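Small bathroom, big mess. My inbox in April was nearly all bathroom counters, so we gave one vanity 30 minutes and a hard look. Rule one, get stuff off the sink and up on the wall. A mirror with open shelves next to it does most of the work.

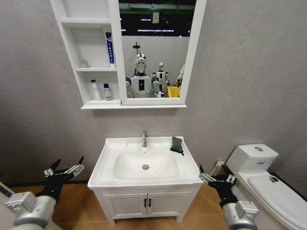
Trinidad Navarrete wrote in to say open shelves only last a week at her place before the hair ties move in. Fair. Her fix is a small cup on every shelf, and whatever doesn't fit in the cup goes.

Tall things in the middle, pump bottles down low where a wet hand can reach. Leave the top empty. Yes, empty! You'll want it when guests come.
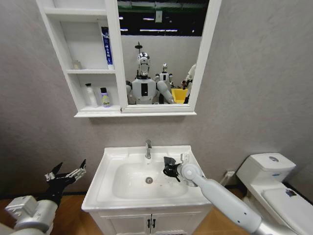 *Open shelves left, mirror right, basin below.*

Then the counter. One cloth, thats it, and hang it up when your done. Wipe round the drain every night, 10 seconds. Pale walls help, so does a floor with some warmth in it. Herringbone if you can swing it.

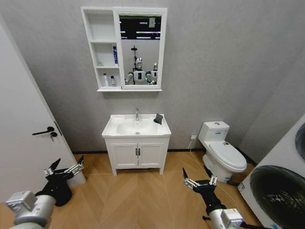
Doors, too. Check the swing before you buy any vanity, measure twice. I once skipped this and had to send a whole Nalto cabinet back. Painful.

Last job, bottles. Pick up every one and read the label. Old? Out. Doubles? Keep the fuller one. Small bottles are the worst, they breed at the back.

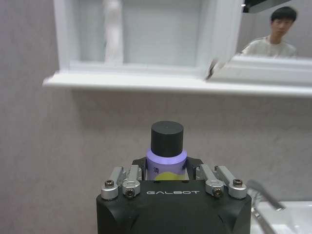

Dardo Tapia disagrees with the tossing part and would sooner pour the leftovers of the same soap together, which takes him one evening a month and a funnel.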